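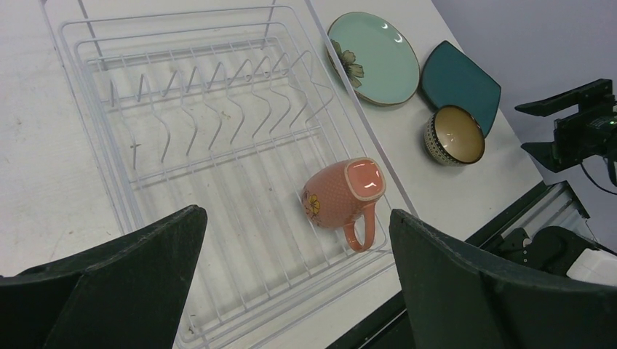
Dish cell at Skornetti: pink mug in the wire rack, plates and bowl alongside.

I'm happy to say our Drumby dish cell has a new service routine! We wipe the gripper fingers, check the clamp bolts and run the wrist camera check – 25 minutes, start to finish. I used to put it off. Now I do it every 49 hours of run time, and after five rounds I barely need the sheet. Mug handoffs get tested last, one arm to the other.
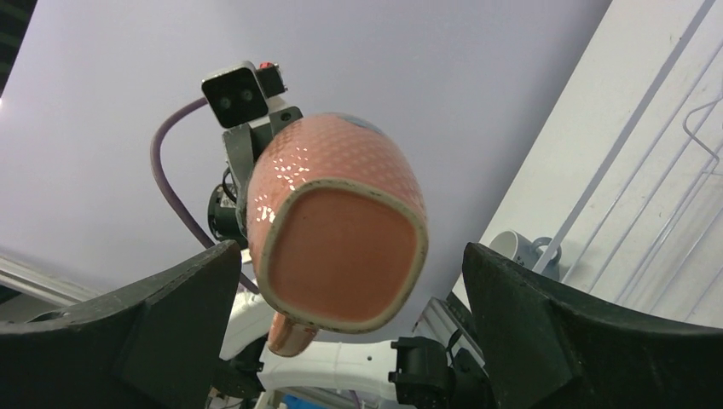 Yolanda Lorente would add a cable check before each restart, as a snagged cable cost her a whole morning in January.

The sheet is free from Skornetti.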